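# Clearing dried rice from trays and bowls

Cooked rice sets hard as its surface starch dries.

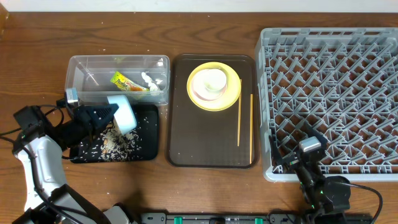 *Rice on a small black tray, with a dish rack at the far right.*

**Cold water first.** Hot water turns loose starch to paste and drives it into the weave of a cloth or sponge. Cover the tray with cold water to the depth of the grains and leave it for 50 minutes. Lift the grains with a flat plastic scraper held low. Metal scrapers mark dark plastic and lacquer.

**Second soak.** If a film remains, add a teaspoon of baking soda per quart of warm water and wait ten minutes. Do not use baking soda on bare aluminum. It darkens the metal.

**Drains.** Tip the soak water through a fine strainer. Grains swell further in the trap and collect at the first bend. The strainer used here is a Hiltside 2910; any mesh that holds a dry grain will do.

**Wood tabletops.** Let stray grains dry fully, then sweep along the grain. Wiping while they are soft fills the pores.

**Racks.** Stand trays on edge with a finger's width between them. Rinse the rack feet weekly, as starch settles there and goes sour.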